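十一月，阴，有风。

早上七点四十到工位。昨晚没关除湿机，水箱满了自停，倒掉，重新开。

今天只做一件事，把2号手持夹爪拆开重装，重新标定，在布料上跑一遍，能用就放回去。它在Drernora这个项目里一直担任布料类动作，换得最少，磨得最多。上周的记录里开口宽度读数有漂移，合拢后停住，数值还会往下走一小截，再弹回来。当时写的处理意见是“继续观察”，这四个字是我自己写的，今天看着不太舒服。观察了一周，漂移没有变小，再观察没有意义。

先不拆，先测原始状态。以前有过教训，一上来就拧螺丝，装回去以后说不清问题是修好了还是挪了地方。

把夹爪固定在台钳上，钳口垫两层旧鼠标垫，只夹手柄，不夹连杆。扳机不动，用手指轻推左侧指垫，根部有可以感觉到的旷量，横向比纵向明显。右侧也有，小一些。用塞尺量合拢后两块指垫之间的缝，上端和下端不一样宽，上端塞得进去的那一片，下端塞不进去。这说明两块指垫合拢时不平行。再扣扳机到底，松开，听声音。正常的声音是闷的一下，今天是两下，第二下很轻，从左内侧连杆那边来。

把百分表架在左指垫外侧，扣到底，松，再扣，反复做了一组，回零位置每次都不一样，差得不大，但没有规律。没有规律比差得大麻烦。如果每次都偏同一个方向，可以在标定里补掉；来回跳的量补不掉，只能从机械上找。

八点二十，开始拆。

顺序照旧，记在这里，省得下次又翻老本子：

先断开信号线，再取相机，镜头盖扣上，放进带绒布的盒子里。
相机座上两颗螺丝不要一次松完，交替松，座子底下的定位销很短，歪着拔会把孔口拉毛。
取指垫。每块指垫靠一颗螺丝固定，拆下后左右分开放，不能混。
取外侧连杆，再取内侧连杆。
最后才动扳机和回位弹簧。弹簧有预紧，拆的时候用布罩住，眼睛离远。

连杆拆下来按原来的位置摆在一张白纸上，纸上先画好左外、左内、右内、右外四个框。左右连杆外形是镜像，但是打印件翻过来看很像，去年装反过一次，能装进去，扣扳机的时候才发现行程短了一截。从那以后都画框。

拆开以后情况比预想的清楚。

左内侧连杆的轴孔里，铜套还在，但是铜套外圈和塑料件之间已经松了，用手指能转动。正常应该是压紧在塑料里不动，销轴在铜套里面转。现在变成铜套带着销轴一起在塑料孔里转，塑料孔被磨大了，孔壁发亮，里面有一圈黑色的粉。那第二下轻响就是从这里来的，扳机松开时铜套在孔里跳一下。

其余三根的铜套都压得住，手转不动，用镊子尾端顶也不动。但右内侧那个内孔已经有一点椭圆，插新销轴进去，转到某个角度会有晃动。外侧两个状态好，内孔圆，表面有一点拉痕，不影响。

另外一个问题是毛。关节缝里全是布毛，白色的居多，也有灰的，和润滑脂混在一起，成了一种很韧的毡状东西，绕在销轴根部。左外侧连杆那里绕得最厚，用镊子扯下来是完整的一圈，像一个小垫片。它确实起到了垫片的作用，把连杆往外顶，指垫的不平行多半有它一份。夹布的活干久了都是这样，毛巾最厉害，桌布、抹布次之，衬衫几乎不掉毛。

以前的维护表是按周清一次外表，拆洗没有规定间隔。从今天起应该改成按动作次数，表在后面说。

九点十分，清洗。

塑料件不用丙酮，不用任何强溶剂，只用异丙醇，棉签加软毛刷。异丙醇擦完放在无尘纸上晾，期间不装配。铜套留在塑料件里的不浸泡，用棉签蘸湿了转着擦内孔，擦到棉签不发黑。销轴单独泡一下，捞出来擦干，对着灯看有没有台阶。左内侧那根销轴中段有一圈很浅的磨痕，指甲划过去能感觉到，报废，换新的。其余的保留。

回位弹簧拿出来量了自由长度，和备件盒里的新弹簧并排放，看不出长短差别。压缩到同样的长度，手感也接近。弹簧不换。之前怀疑过弹簧疲劳，今天可以划掉。

指垫表面用湿布擦，再用胶带粘一遍。左指垫表面的哑光层磨掉了一点，靠近内侧上缘有一条发亮的带，右指垫对应的位置也有，但是窄。两边磨损不一样宽，和刚才量出来的上下不平行对得上。指垫本身的橡胶感的那层还有弹性，按下去会回来，没有开裂，先留着用。Pakzad那边的备用指垫还有，换是可以换的，但是换了新垫，旧的标定数据就没法比较，今天想先把机械问题单独看清楚。

十点，处理左内侧连杆。

有两条路。一条是换整根连杆，备件盒里有Hidholm工位打印的一批，孔没有精加工，要自己铰。另一条是在旧连杆的孔里补胶，把铜套固定住。第二条快，一刻钟就能完成，但是孔已经磨偏了，补胶以后铜套的中心不一定还在原来的位置，连杆的有效长度会变，一变长度，平行就保不住。选第一条。

备件盒里的连杆拿出来三根，先挑。对着窗户看层纹，有一根在轴孔附近有一条断续的缝，应该是打印中途料没跟上，扔掉。剩下两根量厚度，一根两端厚度一致，另一根一头略厚。用一致的那根。

铰孔用手铰，不上台钻。以前用台钻铰过，转速再低也会发热，塑料受热收缩，铰完当时尺寸是对的，第二天就紧。手铰的办法是铰刀夹在小手柄上，每转半圈退一下，清屑，再进。全程不加油，铰刀上抹一点点干肥皂。铰到铜套放在孔口能立住但是推不进去，停。

压铜套用平口台钳，一面垫铝片，一面用一截旧销轴导向，慢慢进。进到一半时停下看有没有歪，没有，继续，压到铜套端面和塑料面齐平。翻过来看背面，背面也齐平，孔口没有起白。起白就是塑料要裂了，遇到只能重来。

压进去以后，铜套内孔会缩一点点，新销轴插进去偏紧，转动有阻滞。再用小铰刀过一遍内孔，只转一圈，不多转。之后销轴靠自重能慢慢滑下去，不会一下子掉，这个手感就对了。

右内侧那个椭圆的铜套也换了，顺手的事。旧铜套用顶杆顶出来，塑料孔没有伤，新铜套直接压，松紧合适，不用铰塑料孔。顶出来的旧铜套内壁一侧磨得很亮，亮的那一侧正好朝着夹紧时受力的方向。

旧铜套两个装进小袋子，袋子上写了2号、左内、右内，放到磨损件抽屉。

十一点五分，装配。

润滑脂这次换了涂法。以前是铜套内孔抹一圈，销轴上再抹一遍，多出来的挤到外面不管。粘毛就是从挤出来的这一圈开始的。今天只在销轴中段涂薄薄一层，插进去以后来回转，端面上挤出来的全部擦干净，用干棉签擦，再用蘸了异丙醇的棉签收一遍边，注意不要蘸太多，渗进去会把里面的脂冲稀。

垫片每个关节两侧各一片，材质是尼龙，旧的有两片边缘卷了，全部换新。垫片放反不影响，放漏影响很大，装完每个关节侧面都用手电照过。

锁紧螺母的紧度写一下。这里一直没有给过扭矩数值，靠手感，换一个人装就不一样。今天的做法是：先拧到连杆不能自由下垂，然后往回退，退到连杆竖起来后松手能靠自重倒下去，中途不停顿，侧向推又没有晃动。四根连杆都调到同样的状态。倒下去的快慢用眼睛对比，左右一致即可。螺纹上点低强度的螺纹胶，点在螺母一侧，不点在螺杆尖上，以免往里带。

弹簧装回去费了点时间。短端要先挂，长端后挂，反过来也能挂上，但是扳机行程尾端会碰到弹簧圈，有一点刮擦的手感。第一次挂反了，扣两下觉得不对，拆了重挂。

指垫装回原位，左归左，右归右。螺丝先不拧死，扣住扳机，让两块指垫自己贴合，中间夹一条纸，纸抽得动但是有均匀的阻力，这时候拧紧。再换位置抽一次，上端、中段、下端分别抽。上端和中段阻力一样，下端稍微轻一点。松开，右指垫往里转一点点，重新拧。三处接近了。

再上塞尺，现在上下缝宽同一片塞尺都能过，换厚一档都过不去。百分表再架上，扣、松、扣、松，回零位置收得很紧，指针停在同一格里。

午饭前就到这里。螺纹胶需要时间，下午再跑。

午饭在楼下吃的面，汤太咸。

十三点，相机座。

座子底面擦净，定位销插到底，螺丝交替拧紧。拧完用手轻扳座子，没有松动。镜头先用气吹，再用镜头纸，从中间往外转着擦。镜头上靠下的地方有一点油印，应该是上午取下来时手指碰的，擦掉。

信号线重新走线。原来的线从手柄右侧出来，弯得太急，外皮在根部有一点发白。这次让它在手柄尾部先绕一个松的弯，再用魔术贴扎带固定，不用尼龙扎带，扎得太死过几周就勒出印。扎好以后把夹爪往各个方向转，手腕转到极限，看线有没有被拉直，没有。

上电，Sotesora能识别设备，画面正常，帧间隔稳定，宽度读数有值。打开诊断页，读数在不动时有最低位的跳动，属于正常噪声。

十三点半，零点和量程标定。

零点：两块指垫合拢，不额外加力，只靠弹簧和扳机到底的位置，取值。这里有个老问题，所谓合拢是手扣到什么程度算合拢。扣得用力，指垫橡胶层压缩，零点就往里偏。今天统一用挂重物的办法，扳机上挂同一块砝码，等读数稳定后再取。取十次，看离散。离散比上周小很多，上周那次的记录我翻出来对过，基本可以确认是左内铜套的问题。

满量程：松开扳机，指垫张到最大，取值。这一端机械限位是硬的，一直很稳。

中间点：用量块。量块夹在指垫之间，每换一块取一次值，从小到大走一遍，再从大到小走一遍。看回差，也就是同一块量块在张开方向和合拢方向上读数差多少。上周的曲线两条线分得很开，中段最宽。今天两条线在多数点上贴在一起，只有最小那块量块处还差一点。最小那块对应的是指垫快要贴合时的位置，橡胶层开始受力，这一点差异可能就是橡胶本身的，先不追。

标定文件存成1033号，旧文件不覆盖，改名加后缀归档。上次有人问过为什么归档里有那么多几乎一样的文件，原因就在这里，几乎一样的那一点差异正好是要看的东西。

在Sotesora里把2号的默认标定指向新文件，重启一次软件，确认重启后读的是新文件。这一步一定要做。以前漏过，改了以后没有重启，界面上显示新文件名，底下用的还是旧数据，录了一下午才发现。

十四点二十，空载耐久。

所谓耐久没有那么严格，就是连续开合，看读数会不会慢慢走。夹爪装在台钳上，手扣，节奏靠节拍器，一拍合，一拍开。计划做到234次，这个次数是上一版维护表里定的，当时怎么定的已经没有记载，为了能和老数据比，沿用。

扣到后面手指发酸，中间换了一次手，换手那几次合拢的力度明显不一样，在曲线上能看出来一小段低头。不影响判断，但是记一笔：下回应当从头到尾同一只手，或者做个简单的凸轮来扣。凸轮的事提过两回，都没排上，材料其实都有，一个减速电机，一块偏心盘，再加一个能顶住扳机的滚轮。

跑完后零点再取一次，和跑之前比，变化在噪声之内。关节摸上去没有发热，螺母没有退。在螺母和连杆上画了一条白色的记号线，以后松没松一眼能看出来。

中间穿插了一件事，键盘下面那盏台灯的镇流器开始嗡，影响听关节的声音，关掉，改用头灯。

十五点十分，布料测试。

桌上清出来，工具全部收到一边的托盘里。布料用那条华夫格的白毛巾，纹路深，起伏大，对指垫不算友好，正好用来试。平整的布夹得住说明不了什么。

先说测试动作，之前几版写得太含糊，今天重新定：

毛巾在桌面上堆成有高有低的样子，不摊平。
从下层的边缘进夹，不从最高的折处进夹。
进夹时指垫先张开，贴到布以后再合，合拢过程保持匀速。
合拢后停一下，让宽度读数稳定。
提起，离开桌面，停，再放下，松开。
每次放下后不整理毛巾，直接从当前的形状开始下一次。

最后一条比较关键。每次都整理的话，布的状态太接近，磨损和打滑都看不出来。

夹边缘的时候，指垫的角度是容易出错的地方。手腕低了，连杆会先碰桌面，指垫进不到布下面；手腕高了，只能夹到上面的绒格，合拢后布从两块垫之间滑出来。我的习惯是让指垫竖得直一些，贴着布边慢慢往里送，布会先在左垫外侧堆起来一点，再往里走才进得去。这个手感很难写成条文，只能写“贴近、竖直、慢合”。
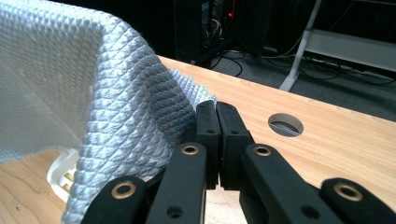
合拢的力度也要说一句。手扣扳机时容易越夹越用力，尤其是布厚的时候，心里总觉得没夹住。标定时挂砝码的那个力度，拿来夹毛巾是够的，多出来的力全压在指垫上缘和内侧连杆的销轴上，左内铜套被磨松，多半就是这样一次次来的。写进操作说明，夹布用标定力度，不加力。为了让手记住这个力度，可以在开始前先挂着砝码扣几次，再摘掉砝码凭手感扣，看读数落在哪里。我试了几次，头两次偏重，后面就稳了。

第一组做完，宽度曲线导出来看。合拢段平滑，没有之前那个小台阶。稳定段是平的，上周那种先往下走再弹回来的样子没有出现。提起的时候宽度有很小的变化，布在垫子之间被重量拉了一下，这个属于正常。

第二组换了进夹方向，从毛巾的另一侧进。左右手感有一点差别，右侧进时更容易顶到布的折角。曲线没有差别。

第三组故意做快。快合的时候能听到连杆的声音，闷的，一下，没有第二下。

两组之间把关节缝看了一遍，头灯照着，左外关节边上已经粘了两根毛，没有进到缝里，用胶带粘掉。脂涂薄以后粘毛确实少，但是才做了三组，不能下结论。

有一次没有夹住，提起时布滑下去了。回看曲线，合拢段的终值比别的都小，夹到的只是绒格表面的一层。属于进夹位置太浅，不是夹爪的问题，记录里标成操作原因，保留不删。失败的片段一直有人想删，我的意见还是留着，标清楚就行。

十六点二十，核对画面和宽度的时间对齐。

方法是老方法，指垫合上的那一刻，画面上看两垫贴近，宽度曲线上看到拐点，两边时间戳相减。取了几段，差值一致，落在一帧以内。换标定文件不会影响时间戳，但是线重新走过，接头拔插过，还是要核一遍。

画面里连杆的根部离镜头近，有些糊，这是焦距决定的，对焦点放在指垫前端，根部糊一点没有关系。指垫前端和布的纹路是清楚的，格子一个个分得开。有过一次为了让连杆也清楚，把对焦往近处调，结果桌面和布都软掉了，后来全改回来。

曝光锁定了。桌面是浅色木头，反光，毛巾又是白的，自动曝光会把画面压暗，布纹在暗处就分不出来。锁定以后毛巾亮的一侧有些发白，阴影那侧细节够。取舍了一下，保阴影。窗帘拉上一半，下午的光一斜，亮度变化很大，锁定曝光最怕这个。

桌上的走线孔提醒一下。毛巾角垂到孔里会卡住，提起时带一个向下的力，宽度曲线会出现一个假的拉扯。布料测试时把毛巾放在孔的左边，不要越过去。以前用胶带封过，胶带边翘起来又粘布，撕掉了。以后做一个嵌进去的平盖，打印就行，直径要量。

十六点五十，复测零点。

布料测试以后零点和量程各取一次，与1033号文件里的值比较，零点往里偏了极小的一点，在允许范围之内。允许范围是当初定的，偏差到了范围边上就重新标定，不等到越界。

然后做了一次通过率的统计。在Sotesora里把今天录的布料段全部过一遍自动检查，查丢帧、查读数跳变、查时间戳倒退。通过率99%，没通过的是读数跳变一项，点开看，正好是我中途拔了一次信号线去调弯头，没有停录。这一段剪掉，备注写明原因。

以后动线之前先停录，写在纸上贴在显示器下边。

十七点十分，改维护表。

旧表只有周清洁一栏，今天改成下面这样，先试一个月：

每次使用前：看螺母记号线有没有错开；推指垫根部，感觉横向旷量；扣扳机听声音，只能有一下。
每次夹布之后：胶带粘关节四周，气吹，不拆。
每周：擦指垫，查指垫螺丝，取零点和量程，与当前标定文件比较，登记。
每累计到一定动作次数：拆四根连杆，清毛，换垫片，查铜套能不能用手转动。次数暂时不定死，先从这次重装开始计，下次拆开看绕毛的程度再定。
铜套能转动即判废，不补胶。
销轴有台阶即判废，指甲能感觉到就算。

动作次数由Sotesora统计，宽度曲线过一次阈值记一次。现在这个功能是按录制文件统计，没有按夹爪编号累计，需要手工加。写了一个小脚本，从文件头里读夹爪编号，累加后写到表里。脚本跑了一遍历史数据，2号果然最多，比另外几把加起来还多。这解释了很多事情，以后布料类动作应该轮着用，不能总拿顺手的那一把。

脚本有一个毛病，老文件的文件头里没有编号，被归到空白一类。这些先放着，不猜。

备件情况也更新一下。铜套还够换一轮，尼龙垫片快没有了，销轴够。连杆打印件只剩一根可用，另一根一头偏厚，要修过才能用。Pakzad的指垫暂时不补。给Hidholm那边的打印清单里加了四种连杆，每种多打几根，注明轴孔留铰量，层纹方向要顺着杆长，不要横着。上次有一批就是横着打的，孔边一压就裂，退也没法退。

清单里另外加了走线孔的平盖和扣扳机用的偏心盘，后一个不急。

十七点四十，收尾。

夹爪不放回原来的挂钩。那个挂钩挂的是连杆，等于让左侧的关节一直吊着整个手柄的重量，放一夜，放一周，对铜套都不好。以前没往这上面想，今天对着白纸上那四个框看左内的磨损方向，有一部分和夹紧受力的方向对不上，偏下，倒是和悬挂方向接近。没有证据，先改。新的放法是手柄朝下插在泡沫座里，扳机松开，指垫自然张着，相机盖上盖子。泡沫座是拿包装泡沫现切的，切得很难看，插着稳。

另外几把也从挂钩上取下来，平放在抽屉里，明天再切泡沫。

毛巾抖过，叠好，装袋。抖的时候掉了不少毛，桌面用湿布擦了一遍，地毯上的没有管。

拆下来的废件登记：铜套两个，销轴一根，尼龙垫片全部，左内连杆一根。左内连杆没有扔，拿来做截面，想看看孔磨偏了多少，锯开再打磨，等有空。

还没有弄明白的几处，记下来明天看：

最小量块那一点的回差，是橡胶层还是编码器。可以换硬质的假指垫再测一次，如果回差消失就是橡胶。
右指垫往里转的那一点点，是装配误差还是指垫背面不平。拆下来放平板上看透光就知道。
右外关节在扣到底的一瞬间有一点发涩，极轻，读数上看不出来，手上有感觉。也可能是螺纹胶没有干透，过一夜再试。

除湿机水箱又倒了一次，定时到夜里两点。电源全关，台灯的插头拔掉，镇流器的事写在白板上。

明早先试右外关节，再开别的。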